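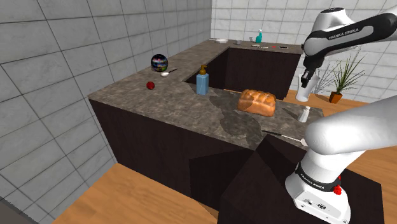

Simulated kitchen demos: how much clutter should I leave on the counter?

Posted in Learning from Demonstration, 3 replies
Tags: simulation, teleoperation, data collection, Franka

Macarena Mansilla

I'm collecting demonstrations in a simulated kitchen with a Franka arm on a fixed pedestal. The counter is U-shaped and the task is pick and place on the near side. I drive the arm by hand with a 3D mouse and save the runs that succeed.

Right now the counter has a lot on it. Near the arm there is a loaf of bread, a small white bottle or shaker and a long thin utensil. Farther left there is a soap dispenser with a pump and a small red round thing like an apple. The far counter has a teal spray bottle, a grey cup and some flat pieces that are never part of the task.

I have 300 successful demos so far, all with this set of objects. I trained a first policy on them and it does fine when the layout is close to what it saw. When I swap the loaf for something else, the arm stops partway down and hovers. When I shift the small bottle toward the inner corner it goes to the old spot and closes on nothing.

Should I clear the counter and collect a clean set first, or keep the clutter and change it more often? I'd also like to know if the far counter matters at all. My camera sees the whole kitchen, and I could crop it. I have until the end of October to finish collecting.

Ocampo

Keep the clutter but change it. 300 demos with the same objects is mostly one example repeated with small differences in how you moved the mouse.

What I do for tabletop tasks:

Pick a pool of objects. Mine has 16. Every episode draws a random subset, and the target is always in it. Random position, random yaw, reject the layout if anything overlaps or if the target is out of reach.

Reset the layout after every demo, including failed ones. If you only reset after a success you end up recording the same easy layout until you get it right, and the hard ones get thrown out when you lose patience.

Write the seed and the object list into the episode file. You will want to know later which objects the failures have in common, and it is painful to recover from video.

Vary the lighting too if your simulator lets you. There is a dark patch of shadow on the stone to the left of and in front of your loaf. If your light never moves, a shadow like that stays tied to the object and the policy can pick up on it. I had a run where moving the light a small amount dropped success more than moving the object did.

On hovering: check your own demos before blaming the objects. If you pause above the target to line up the fingers, the policy learns the pause. I trim stretches where the commanded motion is near zero and the gripper state doesn't change. Leave a few steps on either side of each gripper open or close, or the grasp gets cut too short.

I would not do a clean set first. You'd spend the time and then have to collect the cluttered one anyway.

Gramow

just crop it. the back counter does nothing for you

also why a 3d mouse, use a vr controller, much faster

Edton

I disagree a little with the crop. If the task will ever use the far counter, leave it in the image and randomize it. If it never will, crop, but save the full-size frames on disk and crop at training time. I cropped at recording once and lost 3,664 episodes when the task changed. The robot states were fine but the images were no use for the new goal, and replaying the actions to render them again only worked for part of the set because the physics version had changed.

That is the other thing I'd add. Save the full simulator state at each step along with the images. Then you can render the same demo again with a different light, different tiles or a different camera, and you don't have to drive the arm again. It takes little disk space compared to video.

For your existing 300, don't delete them. Mix them in with the new ones and compare against training on the new ones alone. With my data, the old fixed-layout demos helped at a low sampling weight and hurt when they were more than half of each batch.

If you are short on time, use 2 cameras, the one you have and one at the wrist. The bottle problem sounds like the policy is remembering a place on the counter. A wrist view gave me better last-moment corrections, but it won't fix a fixed layout by itself, so do what Ocampo said first.

Macarena Mansilla

Thanks. I checked and I do pause above the target in most of them. I'm going to trim those, turn on full state saving and start a new batch with random layouts tonight. Keeping the 3D mouse for now, it's what I have.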